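Cliriscombe open day, bimanual bench demo: notes and questions
Forum: Manipulation and Grippers

torque_ripple
Posted 21/10/2023

Went to the Plellance open day in Cliriscombe this morning. I had a slot at the two-arm bench in the Szczepańska building and stayed through two groups. Posting notes while I can still read them.

The bench is two silver arms working over a table covered in black fabric, with fingered grippers on the ends. The work shown was handling of an upturned white plastic stool, plus small packaged goods. The host gave cycle time per handling step as 20 seconds on the slow setting. I timed a few by hand and got values on both sides of that, so I have no reason to dispute it.

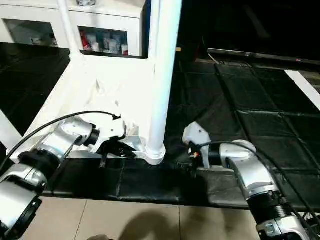 What I wanted to know was how they deal with contact. The host said there is no force sensor at the wrist and that contact is estimated from motor current, with a threshold set per task. I asked whether the threshold changes with arm pose. The answer was "partly." I took that to mean there is a gravity model and the rest is margin.

Notes in the order I wrote them down:

1. Control software is called Cunar. It runs both arms from one clock. The previous version had a separate process for each arm, and they dropped it in September after drift between the two sides caused trouble on two-handed grasps.

2. Long thin parts are the awkward case. A stool leg is a thick tube held near one end, so a small error at the jaws becomes a large one at the far end. They grip close to the foot or close to the seat and avoid the middle. With the seat down on the fabric the part can still slide, and the second gripper is there to limit that.
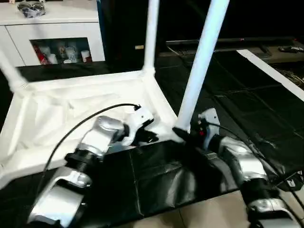

3. Speed was capped at 10 percent whenever a visitor was inside the floor marking. Outside it they went higher, but I didn't get a number.

4. Cabling is external, looped over the arms down to the grippers. I asked about snagging. They replace the cables on a schedule and inspect daily.

5. Success rate quoted for the leg grasp was 80 percent over 133 attempts. No breakdown by failure type was offered.

backlash_ben
Reply 1

Regarding item 5: a rate without a failure breakdown isn't much use. A miss where the jaws close on air costs you one retry. A miss where the part gets pushed across the table costs you the whole setup. Did they count retries as attempts?

Also not convinced by current-based contact. Gearbox friction alone will swamp a light touch on a plastic tube.

torque_ripple
Reply 2

I asked about retries. Each close of the jaws is an attempt. On friction, agreed for light contact, but they don't claim light contact. The threshold only has to catch a jam.

mezzanine
Reply 3

I was in the afternoon group. Two corrections. The speed cap applied to the right arm only when I was there; the left was held still while people were near. And the host told us the cables get changed when they show wear, with no schedule mentioned. You may have had a different host.

The carton handling interested me more than the stool. Flat faces, known size, much easier to grip, and they ran it noticeably faster. Black fabric also helps the segmentation on anything pale.

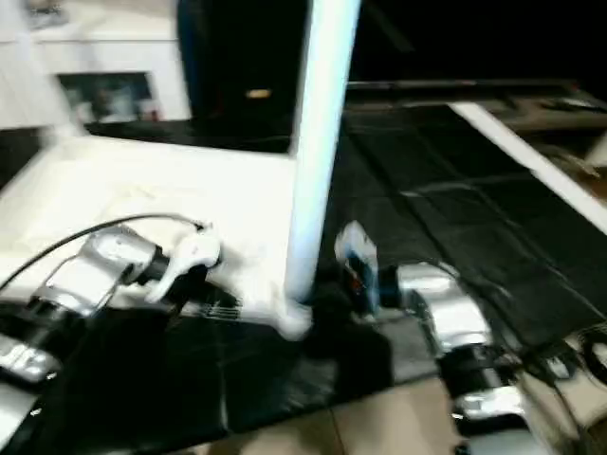 Carton held upright in the right gripper, beside the white pole.

My objection is to the layout. Putting a tall part next to the pick area means every right-arm path has to be planned around it. For a demonstration I would have cleared it.

backlash_ben
Reply 4

Disagree. An obstacle next to the pick area is the only part of this that resembles a real cell. If they had cleared the table I'd have stopped reading.

mezzanine
Reply 5

A real cell has the obstacle in a known place. A stool on loose cloth moves. Those are different planning problems, and they were presented as one.

torque_ripple
Reply 6

They re-localize before each pick, so a shift between cycles is covered. A shift during a cycle is not — I asked, and the host said the arm stops on the current threshold and waits for an operator.

backlash_ben
Reply 7

Then some of the failures in item 5 are probably operator stops. If anyone has a contact at Plellance, please ask for the log categories. I'll send them a message through the site as well and post the reply if I get one.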